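Chapter 14
When the Grip Lets Go

I'm going to start this chapter with a lunch table, a bottle and a mistake I made myself, and we'll get to the equations after that. If you came here straight from Chapter 13 you've just spent a lot of pages on contact forces, and you probably feel pretty good about them. I did too! Then I went to work on hand-held grippers at Deleck and learned how little I knew about a plastic bottle.

The job sounded easy. You hold the gripper in your hand, you close it on the bottle, you lift it, you move it over and you set it down on the red coaster. Do that over and over, and the recordings teach an arm to do the same thing later on. Noémie Marchal ran the sessions, I logged them, and by February we had 396 good lifts in the folder and were a bit smug about it.

Then came lift 397 (we never gave it a nicer name). The bottle went up fine, tipped forward between the fingers and came down on its shoulder. The cap held, thank goodness. But the gripper had reported a firm grip the whole way down, and that's the part I want you to hang on to. The software thought it was still carrying a bottle for 30 frames after the bottle had left.

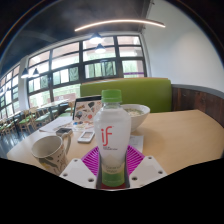
14.1 What we mean by a fault

People use "fault," "error" and "failure" as if they were the same word. In the shop that's fine, but in a report it gets you into trouble, so let's sort them out now.

A fault is the thing that's wrong, and it can sit there for weeks doing no harm. In our case it was a finger pad that had worked a little loose on its mount. An error is what the fault does to the numbers inside the system: our width reading was off by a hair, and the software read that as a good squeeze. A failure is what the outside world gets to see, meaning a bottle on its side and two people jumping out of their seats.

Notice how far apart those three can be. We went looking for the fault in the last few seconds before the drop, and it had been there since a screw was put back too lightly at the bench. Régis Perrin found it with a fingernail. He pushed on the pad and it moved.

14.2 Start with the approach

When a grip fails, everybody wants to talk about the squeeze. I'd like you to look at the approach first. With the fingers wide open you've got lots of freedom, and that's where small bad habits creep in: coming in at a tilt, or favoring one side so that one pad touches well before the other.

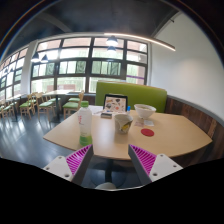
Figure 14.2 Fingers open at the near edge of the table. The bottle is off to the left and the coaster has nothing on it.

Going back through our log, I saw that I'd been bringing the left finger in early on lots of lifts. With tight pads it made no difference. With a loose pad it meant the first touch pushed the pad sideways, and the second finger then closed against a bottle that was already starting to lean. Two small things, each harmless alone, and you'll meet that pattern again in section 14.6 with the Skotitz conveyor.

Bottle shape matters as well. A body that narrows gives the pads less to sit flat against, so where you grab it counts for a lot. Try it at home with your own finger and thumb on a few different bottles. Seriously, go do it, I'll wait.

14.3 The release is half the job

Solène Texier, who taught me most of what I know about incident reports, used to send mine back with the same note in the margin: "And when it let go?" I'd written pages on lifting and one line on letting go. Yet a bottle can be knocked over by a finger dragging past it on the way out, and the gripper will happily report that nothing is wrong, which is true as far as the gripper is concerned.

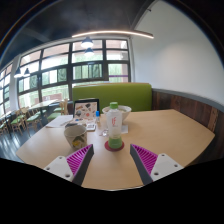

Figure 14.3 Bottle on the coaster, with a finger on either side and an open gap between them.

So our check now has a step after the release. Back the fingers off, stop, and look at the bottle before you mark the lift as good. It costs a second or two. Booker Benavides grumbled about it for a while and then caught a leaning bottle on his own first afternoon with the new sheet.

Before you read on

Get a piece of paper and write down the fault, the error and the failure for something that broke on you lately. A printer will do, or a garage door. Keep the page handy, as you'll be adding to it in 14.4, where we draw our first fault tree and put the loose pad at the bottom of it.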